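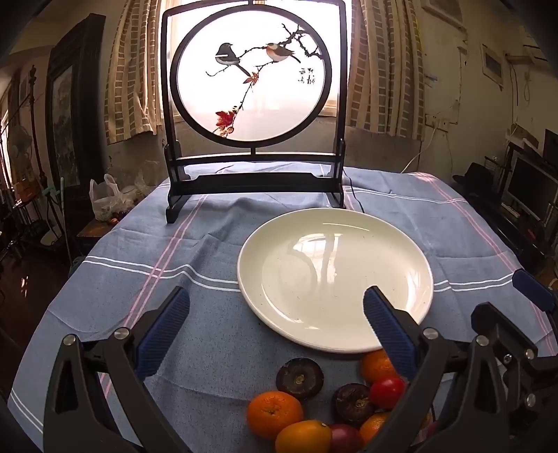

22 February 2020

Marmalade and the Cavidholm recipe, second attempt, and a lot of wandering off into pectin along the way. I'm writing this up the same evening while I still remember which jar is which, and before the labels steam off again like they did in July.

Last time we followed the old Cavidholm sheet to the letter and got something closer to syrup. It tasted lovely, I will say that, and a fair amount of it went on pancakes, but you could not have called it a set. I have been thinking about it ever since, off and on, and my best guess was that the peel never gave up its pectin. The sheet says to simmer "until soft," and I am an impatient person and soft to me on that day meant I could get a spoon through it if I leaned.

So today I did the soak properly. Sliced peel, pith left on, pips and the stringy bits tied up in a square of muslin, all of it in cold water overnight in the big lidded pot. The Niazi scale is back from being recalibrated and I weighed everything on it, which felt very grand after months of the kitchen one with the sticky pan. Fruit after trimming came to 1,625 grams. I split that into two batches as evenly as I could manage, with the odd bit of peel left over going in batch A, so please don't read too much into A being a touch chunkier.

Batch A: simmered with the muslin bag in until the peel squashed flat between finger and thumb with no effort at all. Took most of the morning. Let the bag cool in a colander and then squeezed it hard over the pot. I had forgotten how satisfying that is -- the stuff that comes out is thick and cloudy, almost like egg white, and that is the pectin, and last time I am fairly sure I threw it away with the bag! Stirred it back in, sugar after, then up to a rolling boil.

Batch B: same peel, same soak, but bag lifted out early and not squeezed. Otherwise I tried to treat them alike, same burner, same long spoon, same fussing over the foam.

First cold saucer test on A was after 10 minutes at the boil. Ran like water. After 20 it wrinkled when pushed and held the line my finger made, so I took it off the heat and left it to stand before potting so the peel wouldn't all float to the top. B was still loose at 20. I gave it a good deal longer and it did wrinkle in the end, a bit grudgingly, and by then it had gone noticeably darker and the smell had a caramel edge to it. Some people would like that better. I might be one of them on toast, but it has lost the sharp fresh thing at the front that makes you sit up.

Thermometer trouble again. The Pulley probe read low in plain boiling water before I started, so I wrote the offset on a bit of tape and stuck it to the handle, and then of course the tape came off in the steam. I've put it down here instead: add one degree to whatever it says. If anyone knows where the other probe went I would be glad to have it back in the drawer.

Jars: used the squat ones from the Brutport box, washed hot and dried in the oven on low. Two lids had scratches inside and I put them in the recycling. The sealed jars are on the second shelf with A and B in grease pencil on the glass, not on paper. Net weight of the first A jar was 431 grams, and I stopped weighing after that as my hands were sticky and I didn't want to gum up the scale on its first day home.

Notes for whoever does the next one, and it may well be me. Try less sugar with A's method, as it set firm enough that I think there is room to come down. Squeeze the bag, always. Put the saucers in the freezer before you light the burner and not when you suddenly want one. I would also like to try a batch with lemon juice added at the start, and compare it against one where it goes in with the sugar, as the Cavidholm sheet only says "add lemon" and leaves you to it.

Please leave both open jars on the bench until they've been tasted cold. Spoons are in the blue mug. Still to do: scrub the big pot, which is soaking, and copy the times onto the wall chart.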